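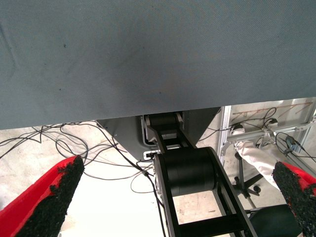 Chapter 4
Woven Fabrics: Structure and Drape

A woven fabric is made of two sets of yarns crossing at right angles. The warp runs the length of the loom, and the weft is passed over and under it. The order of crossing is called the weave, and it affects how the cloth bends, creases and hangs.

4.1 Plain weave

In plain weave each weft yarn passes over one warp yarn and under the next. The yarns cross as often as possible, so the cloth is firm and frays slowly.
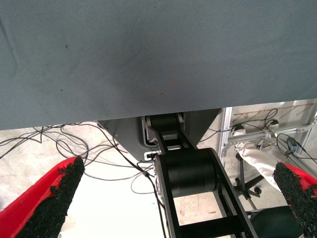
Yarn count is given as yarns per inch in each direction. A cloth with 90 warp yarns and 31 weft yarns per inch will bend more easily one way than the other – a difference that matters when panels are cut.

4.2 Drape

Drape is the way a fabric falls under its own weight. It depends on stiffness, weight and the freedom of the yarns to shift at each crossing.

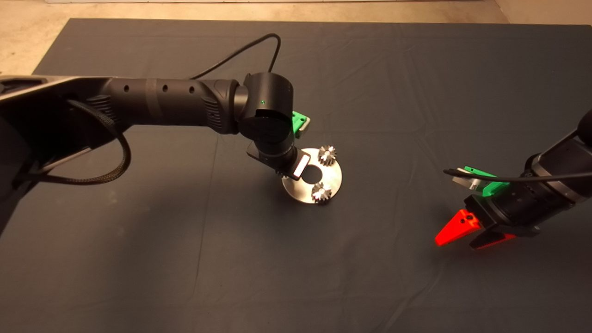 Weight is stated in grams per square meter. At 286 grams a cotton cloth is usually classed as heavy. Section 4.3 covers the bending test and the units used to report it.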